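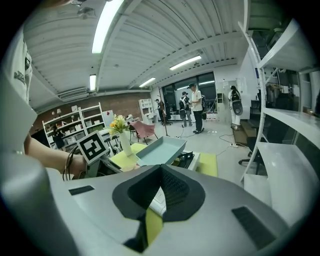

Runine, a household automation firm based in Lulville, does not expect to offer a general-purpose kitchen machine in the near future. The head of its domestic tasks program set out the company's position in an interview on May 6, 2019.

"A machine can do a chore when the chore is narrow and the room is arranged for it," the program head said. "Most homes are not arranged for it."

The company's current trial, known as Tekia, covers 319 separate chores, from folding dish towels to clearing a table. Each chore is attempted 100 times before a result is recorded. Wiping a flat surface has given the most dependable results. Cooking remains the weakest area.

"Lifting a pan is a solved problem on a good day," the program head said. "Lifting it with oil in it, setting it back on the burner and noticing that the handle now points the wrong way are three further problems. We are paid to be patient about them."

Much of the program rests on work done by people. Operators carry out ordinary kitchen tasks with hand-held grippers, and the movements are used to teach the machines. The program head described this stage as slow and necessary, and said that operators who cook at home tend to give the more useful material. 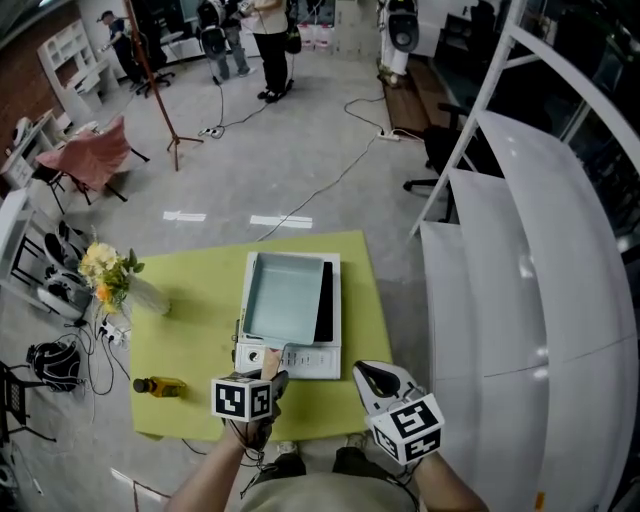

Frandsen, which runs a hotel laundry and two canteens in Lulville, takes a less patient view, saying that a shop floor needs equipment that works through a full shift and that it would sooner buy a machine with one skill than wait for one with many.

The program head did not dispute the point. "For a canteen, that is the correct decision today," the program head said. "A home is different. People will not keep a separate machine for every drawer."

Asked when a household might leave a machine alone with a hot stove, the program head declined to name a year. The next set of Tekia results is due in September and will cover dishwashing and the sorting of cutlery.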